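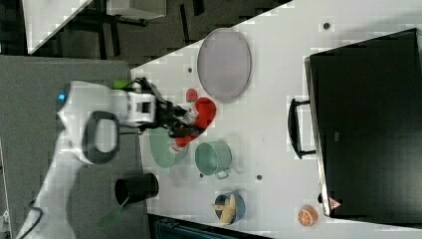 Ticket 1000
Subject: Sticky spot on white table, keeps coming back
Opened by: Brodie Ellery
Assigned to: Toivo Eskola
Location: Requena, second floor, table by the microwave
Priority: Low (opened as Urgent, changed by Toivo Eskola)
Opened: 27 March 2026

Brodie Ellery wrote:
There is a sticky spot on the white table, on the microwave side. I wiped it twice before lunch. It was back after lunch. The gray tray stuck to it and came up with a noise I would prefer not to hear again. Please advise.

Toivo Eskola wrote:
Thanks for the report. What color is the spot, and what did you wipe it with?

Brodie Ellery wrote:
No color. It is a spot you find with your sleeve. Wiped with a paper towel.

Toivo Eskola wrote:
Dry paper towel?

Brodie Ellery wrote:
I don't see how that's relevant.
Yes.

Toivo Eskola wrote:
Please try warm water and dish soap, then dry it. Also check the undersides of whatever lives on that table. A clean table with a sticky pot on it is a sticky table.

Hugo Manzano wrote:
Adding myself because I have strong feelings about this table. The toy food is not the problem. The banana has been in the blue bowl for as long as I've worked here and has never leaked. The orange rolls but it rolls clean.

Brodie Ellery wrote:
Did the soap. Checked the pot, the green plate and the tray. Pot fine, plate fine. Tray had a patch underneath the size of a quarter. Washed it. Table was good for most of the afternoon, then sticky again, same place.

Toivo Eskola wrote:
Same place, or same place as the tray?

Brodie Ellery wrote:
Same place as nothing. Tray was in the sink.

Sem Kuipers wrote:
Could be the Flatano spray under the counter. The label says to rinse after use and I have never met a person who rinses after use. If you spray it on and let it dry you get a film, and crumbs move in.

Toivo Eskola wrote:
Good thought. Who sprays?

Rodrigo Aranda wrote:
I spray.

Toivo Eskola wrote:
Do you rinse?

Rodrigo Aranda wrote:
I was raised to believe the spray was the rinse.

Hugo Manzano wrote:
While we are confessing, has anyone looked at the ketchup? It gets stored on its head and put down wherever there's room.
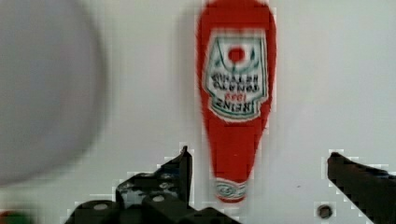
Attachment from Hugo Manzano: the Heinz, upside down.

Toivo Eskola wrote:
Steps for today, in this order:
1. Wipe the ketchup, cap included, with hot water.
2. Wash the table with soap, rinse with plain water, dry.
3. No Flatano on this table until I say so.
4. Park the ketchup on a folded paper towel and leave it there.

Brodie Ellery wrote:
All done. Cap was crusty in the hinge. Rodrigo watched me rinse and took it personally.

Brodie Ellery wrote:
End of day: table clean. Paper towel has a pink ring on it.

Toivo Eskola wrote:
Then it's the cap. Rodrigo is cleared on the main charge. Please still rinse.

Status: Pending. Will close when the ketchup has a saucer. Sem is bringing one.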